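Purchasing and Supply Forum > Documents and Templates > RFQ validity period vs. quote validity period

clunberg_stores
We buy small moulded parts from four suppliers. Our request for quotation says "prices to remain firm for 72 days from the closing date". One supplier, Lockyer, sends back a quotation with "valid 30 days from date of issue" printed in the footer. We placed an order on day 41 and they want to reprice. Purchasing says our term applies as they responded to our request. Accounts says theirs applies. Which is it?

grey_ledger
Theirs, in most cases. An RFQ is an invitation. The quotation is the offer, if it is definite enough to be one, and it lapses on the terms it states. Your order on day 41 was probably a fresh offer from you, which they are free to decline.

m_tolland
Not so quick. It depends on the wording at the top of the quotation. If it says "in accordance with your enquiry ref. so-and-so", there is an argument that your 72 days came in with it. What does the first line say?

clunberg_stores
"We thank you for your enquiry and have pleasure in quoting as follows." No reference number. The item is the three-compartment tray, black, quantity 3,000, unit price and tooling shown on separate lines. 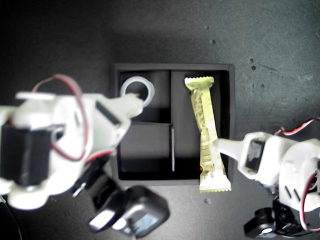
Three-compartment tray, black.

grey_ledger
Then I stand by what I wrote. Thanking you for the enquiry does not incorporate it.

Kimie Hattori
I write these letters for a living (Irorwood, supply side), so I can say how the footer gets there. It is in the template. Sales fill in the body and never look at the bottom of the page. When a customer asks for a longer period we put it in the body and add "this supersedes the standard validity below". If your contact at Lockyer had read your RFQ properly they would have done the same, or told you they couldn't hold the price. Ask them which it was before you argue about the law.

m_tolland
Agreed on asking first. I still think grey_ledger is too firm. If the same supplier has honoured your period on earlier orders placed after day 30, that course of dealing counts for something.

grey_ledger
It counts for something in a negotiation. I would not want to rely on it for the price of one order of trays.

clunberg_stores
Checked the file. Two earlier orders, both placed inside 30 days, so no help there. For the record the increase is on the unit price only. Tooling is unchanged.

Akihiko Murakami
A practical point on the RFQ letter itself. A validity term buried in clause 9 will be missed. We moved ours into the table that the supplier has to complete, as a row of its own:

Closing date for quotations
Price firm until (state date)
Minimum order quantity
Lead time from order
Delivery terms

The supplier has to write a calendar date in the second row. A number of days invites a dispute over which day you count from: your closing date, their issue date or the date of receipt. We went through 161 quotations after the change and the date was missing from a handful, which we sent back.

m_tolland
Sending them back is the part people skip.

grey_ledger
Seconded. I would add a sentence under the table: "Where this date differs from any period printed elsewhere in your quotation, this date shall apply." It does the same job as the line Kimie mentioned, from the buyer's side.

stores_zevera
We tried a form like that and small suppliers stopped replying. Anything under 400 pieces now goes out as a plain letter with the date question in the first paragraph.
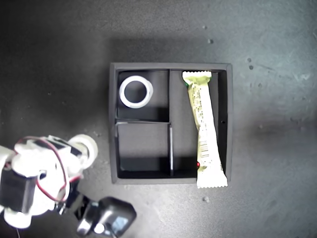 Should the quantity be stated as a fixed figure or as price breaks?

Ask for price breaks if the order size is not settled, and say in the letter which quantity you expect to order. A quotation at one fixed quantity usually has to be requested again when that quantity changes, and the second one may carry a new validity date.

Akihiko Murakami
We do the same, with no more than three breaks.

clunberg_stores
Rang Lockyer this afternoon. The footer is standard and the person who quoted had not seen our 72 days. They will hold the old price if the order is confirmed in writing by the end of November. Accounts still say they were right. I am redoing the RFQ with the date row and grey_ledger's sentence under it.

grey_ledger
Accounts were right - but take the price.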